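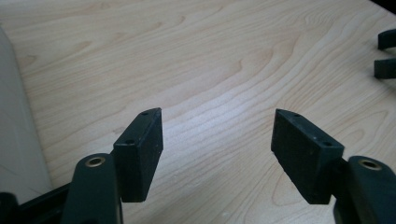
4. Caring for your Midach table top

The oil finish is dry to the touch when the table leaves our workshop, but it goes on hardening for 30 days. Treat it gently until then.

Daily cleaning

1. Wipe with a soft cloth wrung out in plain water.
2. Follow the grain.
3. Dry straight away with a second cloth.

Note: Do not use scouring pads, bleach or spray polish. Polish leaves a film that stops fresh oil soaking in.

Re-oiling (once a year, or when water no longer beads)

4. Clear the top and let it dry overnight.
5. Rub lightly with the grey pad supplied.
6. Spread Quinlan oil thinly. A 500 ml tin does two coats on the largest top.
7. Wait 30 minutes, then wipe off all that is left on the surface.
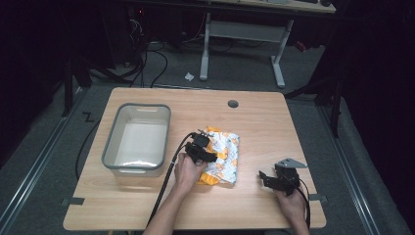

Water marks come from things left standing, so lift bowls and tubs when you wipe. A plastic basin like the grey-rimmed one on the table can trap damp under its base, and a bunched-up cloth, such as the patterned one beside it, does the same if put down wet. Pale rings usually fade in a day or two — if not, repeat steps 5 to 7 on that patch.

CAUTION: Oily rags can catch fire by themselves. Lay them flat outdoors to dry before putting them in the bin.

For spare pads and oil, quote part number 538.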